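Search stories
Type and press enter

February
by Thibault Leclerc

The Bowl Goes to Osska

So my aunt left me a bowl. My cousins got the house in Dullis, the car, and the good knives, and I got a bowl and a note that said "ask Maillard." I didn't know any Maillard! I asked my mother, who laughed for a long time and then changed the subject to her knee.

I looked him up anyway (there are three in the phone listings, and the first two were very rude). The third one picked up on the second ring and said, "Is it the cream one?" before I'd even told him my name. I said yes. He said, "Has it still got the purple on it?" and I said well, more of a lavender, and he went so quiet I thought the line had dropped.

He told me to bring it to his workroom in Plavton and to bring a coin too, any coin, as long as it was copper colored. That was 71 miles in sleet with a bowl buckled into the passenger seat. I talked to it a little. You would have too.

"Put it on the table," he said when I got there, and he took the big black chair with the headrest like a judge.
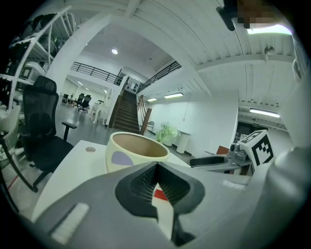 Page last changed: February, 4:10 p.m.

I put it on the white table. I set the coin down near the far edge, where he pointed, and then I stood there dripping on his nice gray floor.

"She painted that half circle for me," he said. "It was supposed to be a moon. I told her it looked like a potato and she didn't speak to me for a year."

"A whole year?"

"It was a good moon," he said. "I was being smart."

It seems they'd had a bet going, the two of them, over whether she'd ever give the thing up. The stake was one coin. He'd offered her 600 for the bowl once, when 600 was serious money, and she'd told him he could have it when she was dead and not a minute sooner.

"So it's yours?" I said. I was surprised how much I minded.

He pushed the coin back across the table to me. "She wants it in Osska, by the water," he said. "Can you drive in the dark?"

I said I could, and I went out to warm up the car.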